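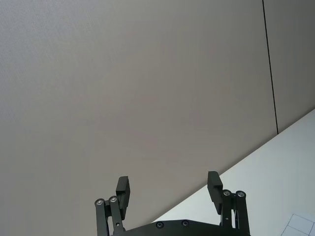
Matte gray wall panels behind a white tabletop.

How to Choose Gray Paint Without Falling for the Chip

Paint stores want you to believe that picking a gray is a matter of taste. I have repainted the same back room three times, and I think it's mostly a matter of light, and the little paper chip tells you next to nothing about that.

What you need

A sample pot of each color you're serious about. Stick to three. A few sheets of white poster board, a cheap roller, painter's tape and a notebook. You do not need the color-matching app. I tried the Starkeo one on a wall I had already painted, from a can I still owned, and it gave me two different answers before lunch.

Step 1. Ignore the names

Names are there to sell paint. Girnmont has a gray called Harbor Morning and another called Quiet Slate, and side by side on my poster board I couldn't tell which was which until I turned them over. Write the code on the back and forget the rest.

Step 2. Paint the board and leave the wall alone

Every guide tells you to paint a square straight on the wall. Then you see your new gray next to the old yellow, and of course it looks blue. Paint a whole sheet of poster board, two coats, right up to the edges. Let it dry overnight. The can says it dries in 30 minutes, and maybe it does for the people who print cans, but the color kept shifting on me well after that.

Step 3. Move it around

Tape the board up by the window, then on the opposite wall, then in a corner. Two walls in the same paint can look like two shades where they meet, simply from the way the light lands. People go back to the store convinced they were sold a bad can. Before you do that, hold your board flat against one wall and then the other. If the board changes too, the paint is fine.

Look at it in the morning, in the late afternoon and with the lamps on. If you change your bulbs, start over. Yes, really.

Step 4. Put something white beside it

A white shelf, a table, a sheet of printer paper, whatever you have. Gray on its own looks neutral to almost anyone. Next to white you'll see the green or the purple in it within seconds. This is the one piece of standard advice I'd keep.

Step 5. Pick a finish

Matte hides dents and bad patching. It also marks when you scrub it, whatever the label says about being washable. Queiroz sells a "wipeable matte" that cost me $16 more a gallon than the plain one, and after a winter of school bags I saw no difference. Eggshell is easier to clean but shows every roller line if the wall gets light from the side.

Step 6. Buy it all at once

Work out the area, buy enough for two coats and have the cans mixed together in a bucket. I ran short in May with 13 square feet left to cover, and the new can was close but not close enough. It's behind a bookcase now.

Comments

Ilham Erraji
Agree on the boards, but I'd argue with you about eggshell. We used Gindham eggshell in a hallway with a window at the end and the lines went away once we stopped rolling over half-dry paint.

Botond Fodor
Does this work for ceilings? I have no intention of holding a board over my head three times a day.

Reply from the author
Tape it up there and leave it. Use more tape than you think.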